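Getting ketchup and oil stains out of a white tabletop
Posted in Kitchen & Dining

We moved into a rental in Dokosgate in July and it came with a white kitchen table. The top is smooth and a little glossy, and I don't know what it is made of. My kids eat at it three times a day. There is now an orange-yellow patch at one end the size of a saucer, plus a few small rings. Dish soap does nothing to it. I tried a baking soda paste and left it for 11 minutes, and the patch got lighter but did not go away. The landlord's inventory lists the table at 447 dollars, so I would like to fix this before we move out. Is bleach safe on it? I also have half a bottle of Steltine cream cleaner under the sink, if that is any use.

dokosgate_renter

orchardlane6

Don't start with bleach. If the top is painted or lacquered it can go dull or yellow, and then you have a bigger problem than a ketchup stain.

Try 3% hydrogen peroxide, the brown bottle from the drugstore. Test it first on a spot underneath or near a leg. If nothing happens to the finish, lay a folded paper towel over the stain, wet it with the peroxide, and cover it with plastic wrap so it stays damp. Leave it 33 minutes, rinse with plain water, and dry it. You can repeat this the next day. Tomato color usually needs two or three rounds. Sunlight helps too, if you can get the table near a window for an afternoon.

I would skip the cream cleaner. Most of them have a fine grit in them and on a glossy top you end up with a dull circle where the stain was. The rings are a separate thing. If they are cloudy and white, that is probably heat or moisture under the finish, and peroxide won't touch them.

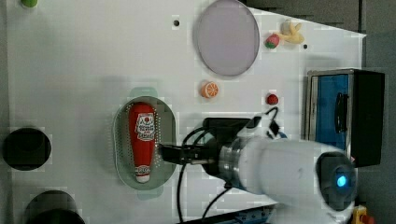
Once the patch is gone, the main thing is to keep color off the surface in the first place. We have had a white table for six years and it still looks fine, mostly because of a few dull habits. Wipe it right after the meal and don't leave it for the evening. Anything that drips gets a plate under it, and that goes for a red ketchup bottle as much as for a green strainer that has just had pasta in it. Turmeric and mustard are worse than tomato, so curry nights we put down a wipeable cloth. Ours is a Ciltier one and it has held up.

mattb_kitchen

magic eraser. took mine off in ten seconds

plumtree_west

Careful with the eraser, it is very fine sandpaper. It worked on my old Matar table but it took the shine off too, and you could see it whenever the light was on. Peroxide first like the other person said.

Also ask the landlord what the top is made of. Mine had the care sheet in a drawer.

Related topics
Removing turmeric from a plastic cutting board
White heat rings on a painted table
What counts as normal wear in a furnished rental
Is cream cleaner safe on a glass stove?

Contact us | Terms | Copyright, all rights reserved | Back to top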